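**Ticket:** label printer in egg room drops every job after the first
**Site:** Gurkdale packing shed
**Opened by:** Chepkoech Kombo
**Assigned:** Hinata Kudo
**Status:** resolved, monitoring

**Report (C. Kombo)**

Printer at the grading bench prints one label after power-on, then stops. Jobs sent later show as "sent" in the Pemer queue but nothing comes out. Status light stays solid green. Power cycling gives one more label, then the same thing again. Roll was changed this morning, same stock as always. The printer in dispatch takes the same template without trouble.

**2023-09-17, first look (H. Kudo)**

Connected remotely. Queue shows 9 jobs marked complete, one label in hand. Pemer marks a job complete when the print server accepts the data, so the status says nothing about the printer.

Checks done:

- Ping to printer: replies, no loss.
- Raw text sent straight to the printer port: prints the first time, hangs the second time.
- Firmware: same version as the dispatch unit.
- Template: opened and saved again, no change in behavior.

The hang on raw text rules out the template and Pemer itself. Left the queue paused and asked the site for the printed configuration page and the details of what is being labeled.

**Reply (C. Kombo)**

Config page scanned and sent by email. Labels are one per tray, stuck on the short side after grading. Tray type below. 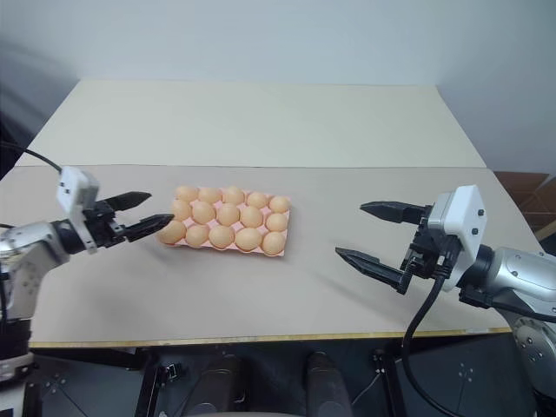 *Pink molded tray, brown eggs, three rows of five.*

Label size is unchanged from last season. We are writing pack dates by hand for now. Need this back before the next collection if possible.

**Second look (H. Kudo)**

Compared the config page with the one from dispatch. Two differences:

| Setting | Egg room | Dispatch |
|---|---|---|
| Media sensor | Black mark | Gap |
| Present mode | On, wait for removal | Off |

The stock is gap stock. With the sensor set to black mark, the printer feeds looking for a mark, fails to find one, and should raise a media error. It does not, and I do not know why. Present mode on its own would explain the symptom: the printer holds the next label until the removal sensor says the last one was taken.

Changed media sensor to Gap and ran calibration. Result: first label lines up better, second job still hangs.

Turned present mode off. Result: 6 test labels printed in a row.

Power cycled. Present mode came back on. Setting is not being saved.

**Escalated to Natanael Prado (print server)**

The print server pushes a setup string to each printer when it reconnects. The egg room printer was listed under the wrong profile, "Dratesus counter", which is meant for units where staff tear off one label at a time. The profile was assigned when the old address was reused. It also carries the black mark setting, so both differences have the same source.

Moved the printer to the "shed bench" profile. Cleared the queue. Power cycled twice with the printer connected. Present mode stays off, sensor stays on Gap.

**Site test (C. Kombo)**

Ran a full batch from Pemer. All labels out, dates correct. Print is a bit light on the left edge, but that was the case before this problem.

**Notes**

- The removal sensor on this unit may still be faulty. It should have released the next job once a label was taken, and it never did. Not needed in the current mode, so not tested further.
- Light print on the left edge: clean the head with an alcohol wipe, then raise darkness by one step if it is still faint. Separate ticket if that does not fix it.
- Replacement roll order is with Gillespie Shearer, 500 labels per roll, gap stock only.
- Natanael to check the other reused addresses at Aitken for the same profile error. Due in October.

**Follow-up (N. Prado)**

Found one more at Aitken, on a spare printer that is not in service. Profile corrected. Ticket can close when Chepkoech confirms the next batch.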